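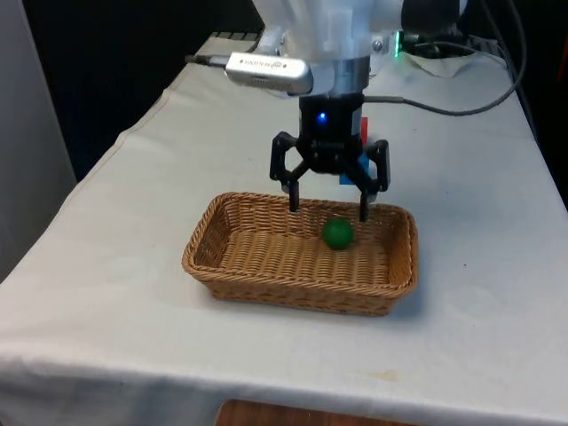

Gripper open over the basket at the pick-and-place table, Tarkov open day.

Visit Report: Tarkov Open Day, Plendatcombe

Tarkov builds robot cells for small manufacturers and opens its shop to customers once a year. We went because we have to choose a gripper before fall, and a catalog does not tell you much about how a finger behaves on an odd part. The day ran from 9:30 to 4. There were 13 stations on the floor, and we spent most of our time at two of them.

The first was a pick-and-place table with a white cloth, a wicker basket, a green ball and two blocks, one red and one blue. Visitors could run the arm themselves. The staff had also set up a bench with grippers bolted to plates so you could work them by hand with the power off. I would start at the bench if I went again.
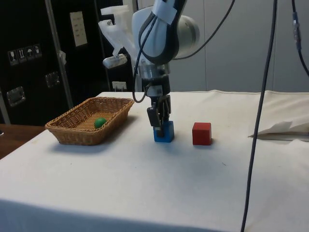 PLENDATCOMBE, June

We got to the table a little before ten, and the line was short. You stand at a desk with a hand controller and the arm follows. The Hesham controller is Tarkov's own, and it comes with two speed settings. On the slow setting the motion is smooth and there is a small lag, which you stop noticing after a few tries. On the fast setting I overshot the blue block twice and pushed it across the cloth. My colleague did better and picked it up on his first attempt.

The fitted gripper uses black fingers on a linkage. It closes quickly on a block. Squaring up to the faces is the hard part. If you come down rotated by a few degrees, the fingers turn the block as they close. That is fine for a toy block. For our castings it would mean adding a fixture or a vision step, and we would like to avoid both.

The ball was harder for me. The basket has sloping sides, so the fingertips have to clear the rim and still reach the bottom. I came down too far to one side and touched the weave. There is no force reading on the controller screen, and you judge contact by watching. I asked if one was planned and was told it is available on the larger model.

We also tried the task with different camera views. You can drive from the fixed view beside the table, from the wrist view, or with both on a split screen. The fixed view is good for getting across the table and poor for height. With the wrist view it is the other way around. You see the fingers and the part well, but once you are holding a block it covers a lot of what you want to look at.

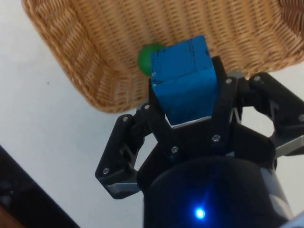

I ended up using the fixed view until the arm was over the basket and switching to the wrist view for the last inch or two. Other visitors seemed to settle on the same habit. The switch is a button under the left thumb, and it is easy to hit by accident. I did so more than once.

Lighting made less difference than I expected. Staff turned off one of the overhead lamps during our session and the wrist view stayed usable.

The second station was from Ogundipe, a gripper supplier that shares a building with Tarkov. They had a soft-finger gripper and a vacuum cup side by side, on the same model of arm. The soft fingers handled plastic bottles and a bag of dried beans without trouble. They were slow to release. The vacuum cup was the fastest thing we saw all day on flat cartons and would not hold our sample casting at all, as the surface is too rough. We had brought 3 castings with us. The soft fingers lifted the two smaller ones and let the large one slip.

Ogundipe recommends changing the soft fingers every 2000 cycles on rough metal. At our volume that is too often. They are working on a tougher skin but had none to show.

After lunch we went back to the table. The task by then was stacking, red on blue, then opening the fingers and backing straight up. Stacking showed more about the controller than the picking had. Any sideways drift on release will knock the top block off, and the Hesham has a button that locks the arm to vertical travel only. I did not find it until someone pointed to it. With the lock on, my results improved a great deal. 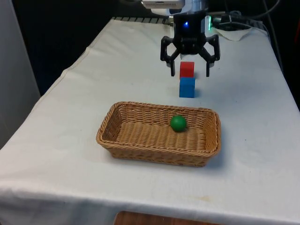
The lock also stays on if you change speeds, so you can leave slowly and then speed up once the fingers are clear. I would want that on any controller we bought.

Finger changes take a hex key and a few minutes. The spare tips on the bench came in two widths. The narrow ones suit the basket task, and the wide ones would suit our parts better.

Attendance was nearly 200 by the count at the door. It got crowded after 1 p.m. and the line at the table was long, so go early. Parking is behind the building and the entrance is on the side street. Coffee was free, lunch was not.

We have asked Tarkov for a quote on the linkage gripper with wide tips and the Hesham controller. The large casting stays with them for a week of trials.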